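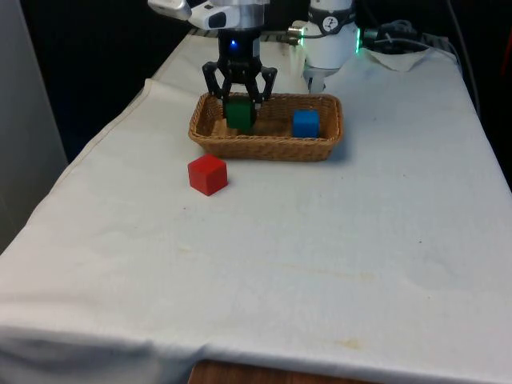
Baskets, blocks and the great June tidy

Hello and welcome to the basket page! A few of you asked to see more of the baskets after I mentioned them in the Lostevdale newsletter, so here are a few words about each. I've been collecting wicker for years (my sister would say hoarding) and in June I finally had the lot out, gave everything a brush and decided what should live in what. Most of it is for toys and blocks, some is for the kitchen, and one or two are just because I like looking at them.

Click any picture to make it bigger. They're in no sensible order, sorry.

The honey-coloured tray
My favourite for blocks. It's shallow, so little hands can get right to the bottom, and the rounded corners mean the cubes don't get wedged. The weave is nice and tight too, so small bits stay put.

Cubes, green and blue
Plain coloured cubes, no letters and no pictures. I do love that deep green, it's like a proper old-fashioned front door. The blue is much brighter and always gets picked first at our house.

Block bag, emptied
There were 73 blocks in the bag when I tipped it out on the rug, plus a hair clip, a raisin and the lid of something. The hair clip has gone back to Hawi Gebremichael, whose daughter had been asking after it!

The Osa basket
Bought from a little shop called Osa that sadly only does cushions now. It's darker than the others and has a handle at each end, so it does the run from the bedroom to the washing machine. It creaks when it's full and I've got quite fond of that.

Brushing day
An old pastry brush gets the dust out of a weave better than anything else I've tried. Brush along the strands first, then across, then take it outside and give it a good thump. Damp cloth after that, and leave it in the shade.

Mending a rim
Raluca Pascu showed me how to do this at her kitchen table. You soak the new cane, tuck the end under and work round slowly, and if you're me you then undo it and work round again. It took me 2 evenings and I'm still not letting anyone see the back.

White cloth, a bit wrinkled
I always put a white cloth down before sorting. Everything shows up against it, and you can gather up the corners at the end and shake the crumbs out of the door. This one was a Kandoler tablecloth from the charity shop and it's had a long second life.

Bread basket, off duty
Oval, very light, lined with a tea towel when there's company. The Vahidi bakery used to give these out at Christmas and I've never found another that holds a whole loaf so well.

The shelf, finished
Trays at the bottom where the children can reach, taller ones up top with the wool and the spare bulbs in. I painted the shelf the same weekend, which was a mistake, as there is now a very faint ring of cream under the Osa one.

More pictures when I've done the cupboard under the stairs (don't hold your breath). If you've got a tray you'd like a rim mended on, ask Raluca and not me!

Back to the home page | Newsletter | Raluca's mending notes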